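Trerden standardizes coffee setup in Cladcombe break rooms

Trerden has finished replacing the filter brewers in its Cladcombe offices with capsule machines. The change covers 23 break rooms and serves 119 employees. Each machine stands on a wooden table and has a slotted metal grate over the drip tray — the part that will need the most frequent cleaning.

Kátia Bastos, who manages facilities at the site, said paper cups were withdrawn in July. Staff now use glasses or their own mugs.

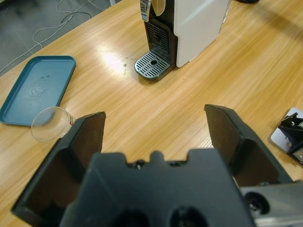
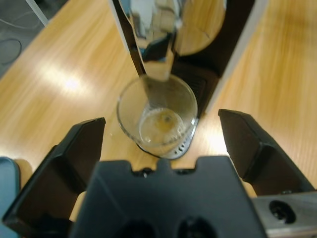 How often should the drip tray be emptied?
Once a day, at 4 p.m., and again whenever liquid reaches the grate. The tray and grate are rinsed in warm water and dried before they go back in.

Rangel will supply the capsules, and Kutik will collect the used ones for recycling. Descaling is set for every 20 days. Glasses should be placed at the center of the grate before brewing begins.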